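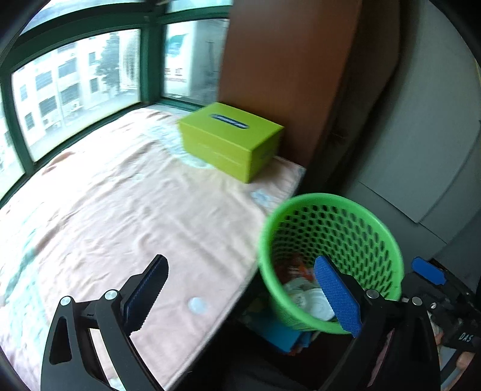 The apartment is on the fourth floor of a building in Skeneck, and the woman who rents it has lived there since October. She works from home for Bokomport, a small firm that sells replacement parts for sewing machines. Before this she had a two-bedroom place in Trilamcombe. The new one has a main room, a kitchen and a bathroom.

She says the corner by the window was the first thing she sorted out and the last thing she finished.

"I had the bed in three different places," she says. "Then I had a desk there. The desk was wrong because the sun came straight at the screen all morning, so I moved it to the kitchen wall and left the corner for sitting."

The pink blanket was her grandmother's. It had been in a closet for years, and she put it out mostly to keep the dust off what's under it. "It's too big for anything else I own. I wash it every 2 weeks. It takes a whole day to dry in winter, so I do it when I know I'll be out."

The green window frames were there when she moved in, and she isn't allowed to paint them. She didn't like them at first. She had planned on long curtains, got a price of 401 for having them made, and decided to wait. In January 2018 she still hadn't ordered any.

"People ask if it bothers me, having another building across from me," she says. "I grew up in a house that looked out on fields and I never once looked at them. I look out of this window all the time."

The bright green basket holds whatever she is in the middle of - mending, a book, the charger for her phone. She has one rule for it, that it gets emptied before bed on the last day of the month. She admits she has skipped a few. The box is for letters and receipts. She used to keep those in a drawer and lost a deposit slip from her old landlord that way, which took 83 days and a lot of phone calls to put right.

Most of the furniture from Trilamcombe didn't come with her. A secondhand store called Lazarević took the dining table, four chairs and a bookcase for 900 in total. She thinks she could have gotten more for the table alone.

"I was tired by then. They had a van and they could come the next morning. I'd do the same again, except I'd keep one of the chairs."

Asked what she would change now, she talks about storage. She wants hooks by the front door and a shelf over the washing machine, and she has measured for both. The corner she plans to leave alone until spring, when she'll decide about the curtains.

"I might get a blind," she says. "A plain one. I have to ask about drilling first."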